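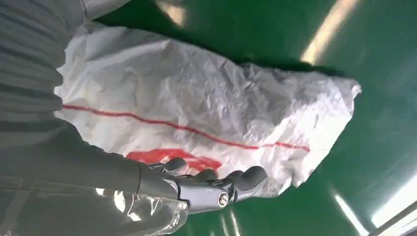 Reusing woven sacks, worth it?

bindamer_bob
April 6, 2019
I've ended up with a heap of those white woven plastic sacks, the sort with a thin red stripe down the length and some red printing. Mine had Vedex chicken feed in them. Seems daft to bin them, but they crease up something awful and I can't get them to lie flat on the garage floor. How do you all store yours?

Chauke_B
Roll them, don't fold. Lay the sack out long, press the air towards the open end with your palms and roll up from the bottom. I keep mine in an old bin and they've been fine since December. Bongani

mossy202
Sorry but I'd chuck them. Ours went to bits in the sun and we were picking white threads out of the veg bed for months. Paper sacks every time for me!

Chauke_B
Well yes, if you leave them outside! Keep them in the shed and they last for ages.

steyn1807
With mossy on the sun, with Bongani on the rolling. I use mine for kindling and never bother about the wrinkles, they drop out a bit once there's some weight inside.

bindamer_bob
Cheers all. Rolled four tonight and they take up hardly any room. Mossy, where do you get the paper ones?

mossy202
The farm shop at Unmont, by the back door. Ask at the till.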